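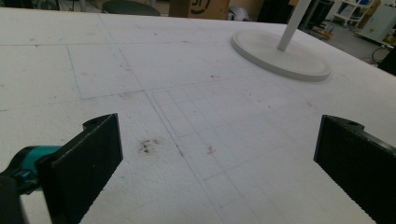
How do you show a robot a task without writing any code for it?
You do the task yourself with a hand-held copy of the robot's gripper, record every go, and train the robot on the recordings. The camera on the tool sees what the robot's own wrist camera will see later on, so the two views match closely enough for the learning to carry over.

That's the short version of our project, and it's the question everyone asked at the open afternoon, so I've put it first. The longer version is what Raed Nassar and I spent most of the term on. We called the project Forkix, for reasons that made sense at the time (there was a fork in the original plan, and it was dropped in week two).

We did try the other way to begin with, which is driving the arm by remote control. Byung-chul Moon set us up with the two joysticks and I really thought I'd be good at it - I play a lot of games! I was terrible. You push forward, the arm goes a bit later, you overcorrect, and by then the block is on its side. Raed was better but slow. In one afternoon we got 7 usable runs between us, and my share of that was small.

The hand-held tool was a different thing altogether. You squeeze, the fingers close, you let go, they open. It feels a bit like using barbecue tongs and after a few minutes you stop thinking about it. We recorded 34 goes at picking up a small block and putting it down in a marked cell, and that was done before lunch. My wrist ached a bit by the end, so if you do this, swap over more often than we did.

We drew our grid on foam in pencil. Hubert Wróbel wanted us to use marker so that it was easier to see, but we were worried the robot would learn to look at thick black lines and nothing else. I still don't know if we were right. It would make a good project for somebody next year.

The biggest mistake was mine. For the first 20 recordings I always came at the block from the left, simply because I'm right-handed and that was comfy. The robot picked this up perfectly, which sounds great until you put the block near the right-hand side and it swings all the way round to come in from the left as well. Raed did the rest of the goes from other directions and it got a lot less stubborn, though it never quite lost the habit.

The other thing I'd change is speed. I do things fast when I'm bored, and you can see it in the data. The later runs are jerky and the robot was jerky too when we trained on those alone. Thodoris Karagiannis suggested a metronome app, which I laughed at and then used.

Still to do before the March hand-in: record a fresh set with the block turned at odd angles, have another try with the joysticks so the comparison is fair, and write up the training settings properly. Raed has those in his notebook.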